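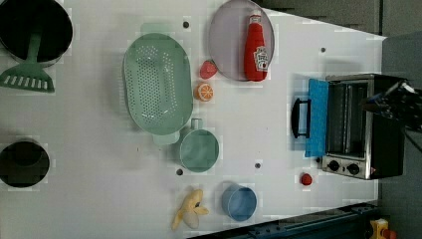 Jul 7, 2019
By Doina Shehu

The Minja toy library will stay open through the summer, with shorter hours and a new way of reserving items. The summer timetable starts this week and runs until school goes back. We will open on Tuesday and Thursday afternoons and on Saturday mornings. The Wednesday evening opening is suspended and will return in the fall.

Membership now stands at 45 families, and the busiest shelves are the ones for children between two and five. Play food, dishes and dress-up clothes go out almost as soon as they come back. Board games and floor puzzles are easier to get, and members with older children are welcome to take an extra one over the summer.

Until now, anyone who wanted a popular set had to ask at the desk and hope. From this week there is a reservation book by the door. Write down your membership number, the name of the set and a phone number. When the set comes back, we will call the first person on the list and hold it until the end of the next opening. If it has not been picked up by then, it goes to the next family. Please do not reserve for friends who are not members.

The loan period remains three weeks. A set may be renewed once, in person or by phone, unless another family has reserved it. Ghazala Niazi has taken over the renewal calls and asks that members leave a clear message with the number on the tag, which is easier to find than the name. Several sets have similar names, and in June the wrong one was renewed more than once.

Missing pieces are still our biggest problem. Each bag has a contents card, and pieces should be checked against it at home before the bag is returned. If something is lost, write it on the back of the card. There is no charge for a single small piece. For a larger part, or for a set that can no longer be used, we ask for a contribution toward a replacement. Odd pieces that turn up months later under the couch are always wanted – we keep a drawer for them and many have found their way back to the right bag.

Plastic toys should come back washed in warm soapy water and fully dried. Cloth items can go through a gentle machine wash. Wooden toys should only be wiped with a damp cloth. Please do not put any of our things in the dishwasher, even if they look sturdy. We lost a stacking set that way in the spring.

The appeal for new shelving has reached $2935. The old units in the back room are bowed in the middle, and the lower ones are too deep for children to see what is on them. Gorazd Babić has measured the wall and is getting prices for shallower shelves. We hope to have them up before December, when borrowing is always heaviest.

Donations of toys are accepted on Saturdays only. We can take complete sets in good condition, but no soft toys, and nothing with a missing battery cover. Large items such as slides and play houses should be offered by phone first – there is very little floor space left.

The next story and play morning will be on the last Saturday of the month, with Tâm Chu reading. It is free and open to non-members.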